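# Chapter 2: Planning and Budgeting for a Work Cell

A robot arm is usually the easiest line in a budget to fill in. The supplier quotes a price and the buyer writes it down. The harder figures belong to the gripper, the fixtures, the cabling and the hours needed to make them work together.

This chapter follows one purchase at Casham, a firm that handles retired desktop computers. Omar Semaan, the planning engineer, was asked to budget for a cell that could work inside an open tower.

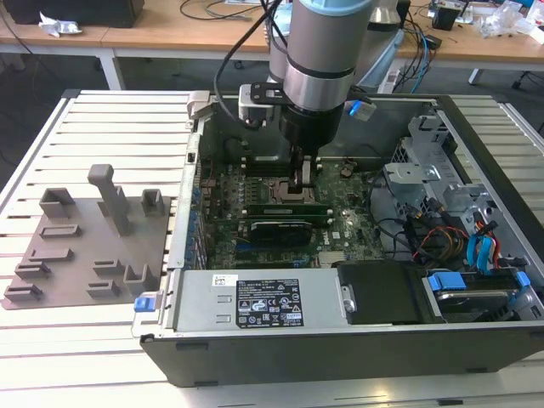
*Figure 2.1. Arm and gripper over an open computer tower, with the fixture plate at left.*

## 2.1 Start with the part

Semaan began with the computers. He listed 211 models the firm expected to receive and noted what a gripper would have to reach in each. Memory slots, expansion cards and the processor socket share a small area, and a finger that is too wide for the gap is money lost. 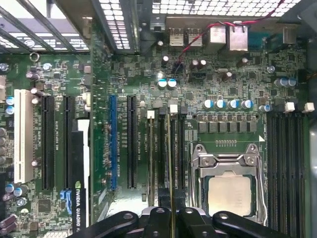 Last revised: 24 March 2024

Clearance should be measured on real boards – drawings often leave out wires and latches. Semaan's first request, to a supplier named Melitz, gave only a payload and a reach. The quote that came back could not be compared with the one from Hovora, which included fingers and a mounting bracket.

## 2.2 Costs around the arm

Fixtures deserve their own line. So do spare fingers, screws and mounting hardware. Casham set aside 25 percent of the equipment budget for these items and spent more than that. Safety equipment and operator training were budgeted separately.
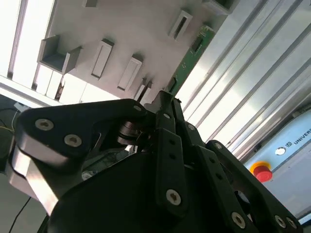
*Figure 2.2. Gripper fingers and joints, with holders and an emergency stop behind.*

Before comparing quotes, write down which of these items each supplier has included.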